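Chapter 5
Watching a Robot Work: The Open Day

Before any math – a visit. Most people meet a robot arm for the first time at an open day, standing behind a line of tape, and they look at the wrong things. This chapter follows one such visit, to the Kauppinen training hall in August. Host: Ritva Heinonen. Group of 30, split in 2. Bring a notebook.

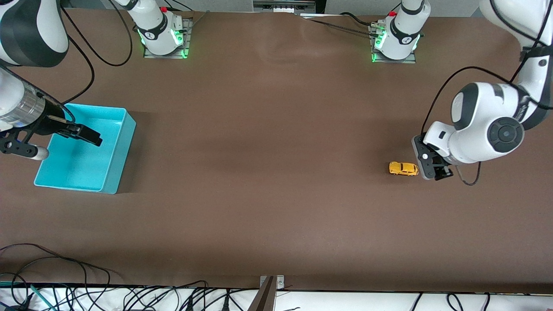

Pick and place is the oldest demonstration there is, and still the best one to learn from. Pick up a thing, carry it, put it down. Easy to say. Look at the layout first: two arms, one gripper down by the yellow toy car, the other out over the turquoise bin. Which arm can reach what? Where would a handover go? Sketch it before reading on. Heinonen gave her visitors up to 7 minutes for teh sketch and most wanted more.

Second thing to watch is the approach. Speed, height, angle of the fingers. Visitors tend to stare at the object and miss all of this. 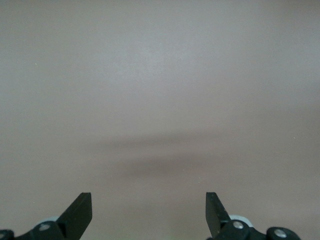 Seidu Korletey, who ran the afternoon group, asked for silence during the first run and questions after. Good habit. Write down what you saw, then what you think the controller was doing – keep them in seperate columns. We come back to these notes in section 5.2, where reach and workspace get proper definitions.

Terms to know: workspace, end effector, approach, grasp, release.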